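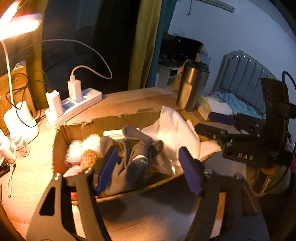
Socks and a towel in one of the boxes, Kenonville.

The Kenonville open day was on 10th November. I took the early bus from Grondport, 76 minutes with the stop at the junction, and walked up from the depot. The old woollen mill on Chmielewska Street opens to the public twice a year now, the other time being September, when the river is too low to run the wheel.

Entry was 5 dollars. Tours went in groups and ours was led by Przemysław Kozłowski, who worked in the dye house until it closed. He kept mostly to the carding floor, where 4 of the original machines are still bolted down. One of them was switched on for us — very loud, and the floorboards shake. The colour charts in the dye house are worth a look. Most of the greys have faded to the same shade.

The spinning floor was closed for roof repairs, so we went straight through to the wheel pit. It is colder down there than you expect and the stairs are steep. The guide said the mill employed 80 people at its busiest, most of them living in the row houses across the road.

Tea and date squares were on in the canteen afterwards. I missed the weaving talk. Parking is behind the Nakum building if you are driving, and the last bus back to Grondport leaves before the gates close.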